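Getting the Most Out of Your Sheets

I love a freshly made bed, and I have become a little obsessed with keeping bedding nice for as long as possible! My oldest cotton set is still going strong after 9 years, and it never got any fancy treatment.

Wash sheets on their own. Towels are rough on them and hold so much water that everything comes out in a lump. Half the usual detergent is plenty, and skip the softener (it leaves a coating, and cotton feels lovely without it). Shake each piece out hard before it goes in the dryer or on the line.
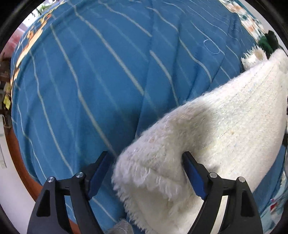 Moluvstead, January 29, 2018. Stripes are my favorite pattern for a bed. They're so cheerful, and you can use them as a guide when you fold: match the lines at the edges and the whole thing comes out square.

Now for storage! Tuck the folded set inside one of its own pillowcases, and you'll never hunt for the matching piece again. My neighbor Violeta Paredes ties hers with kitchen string and writes the bed size on a paper tag, so I've started doing that too.

Musty closet? Put 5 tablespoons of baking soda in an open jar on the shelf and change it every month or so. I swap the heavy blankets out in May and wipe the shelves down then.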